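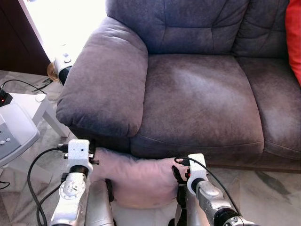 Photo: Kerubo Mussa / Manthorpe Used Furniture

Nareren sofa, used – £258

A large, soft, dark-coloured sofa with padded arms and deep cushions. It is a low, heavy, comfortable piece for a family sitting room, a den or a big landing. Sold as a single item. There is no matching chair or footstool with this one, although Nareren chairs do come in from time to time and we can ring you if you leave a number with the shop.

The armrests are thick and rolled, with plenty of filling, and they suit people who like to lie along the sofa with their head on the arm. The backs are tufted and puffy. The seat is made up of separate cushions with deep joins between them, and these need going over with the narrow tool on the vacuum cleaner every so often.

Condition: used, good. The frame was checked in our workshop by Wafula Biwott, who tightened the joints and replaced two of the feet. The springs are original. There are no rips or burns and the seams are sound. The upholstery has wear marks and lighter patches on the seats where it has been sat on. Brushing them in one direction evens them out a little, but they won't go completely and the price takes them into account. The back of the sofa is plain and in better order than the front.

We have had it on the shop floor since July. It came from a house with no smokers. There was a cat, so if you have an allergy please come and sit on it before you buy. 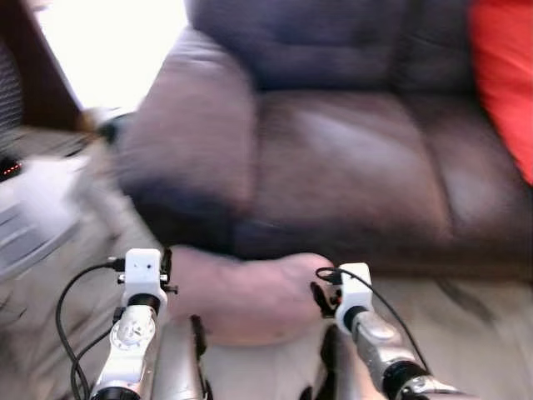
© Manthorpe Used Furniture. Picture by Hamisi Mfaume.

Size and access

The Nareren is a deep sofa and does not come apart. The arms are fixed and the feet unscrew. Please measure your front door, hall and any turn in the stairs before you pay, and remember to measure the gap with the door open – the door itself takes up some of it. The full measurements are on the ticket in the shop, or Mwanahawa Biwott will read them out over the phone. If you have a tight hall, the Tefera is a slimmer sofa with arms that unbolt, and we usually have one or two in.

It sits close to the floor. Small toys and remote controls will still find their way under the front edge, and it takes two people to tip it back and get them out.

Cushions

Scatter cushions are not included in the price. Plain ones are kept in the baskets by the till at £6 each, or £12 with a new inner. Covers come off for washing. Colours change from week to week, and pinks and reds both look well against a dark sofa. We don't post cushions.

Looking after it

Vacuum the seats and the backs with a soft brush head. Lift spills with a dry white cloth first, pressing down and not rubbing, then use a cloth that has been wrung out in plain water. Try anything stronger on the underside of the sofa before you use it on the seat. Keep it away from a radiator.

Plump the backs by hand once a week. The tufting holds the filling in place, but it does settle towards the bottom with use. If the seats start to feel flat, bring the sofa back to us and Wafula can add filling. There is a charge for this and it takes a few days in the workshop.

Delivery and collection

Local delivery is free within nine miles of the shop and is to a ground-floor room. Upstairs delivery can be arranged but we need to see the stairs first, or at least a decent photo of them. Further afield, ask for a quote. We deliver every day apart from Sunday. You are welcome to collect in your own van. Bring a second person and some blankets, as we have no spare ones to lend.

We can take away your old sofa on the same trip provided it still has its fire label.

Returns

Used sofas can be returned within a week if they are in the same state as when they left us. You pay for the journey back. Frame repairs done in our workshop are covered for 12 months. Keep the ticket.

To reserve, ring the shop and ask for Emmanuel Biwott. We hold a sofa for two days without a deposit.

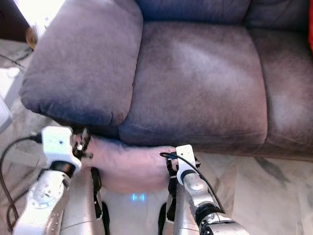 Nareren sofa: armrest and seat cushions, showing the lighter patches.

This site uses cookies to remember your basket and to count visits. By carrying on you agree to our use of cookies. Accept | Change settings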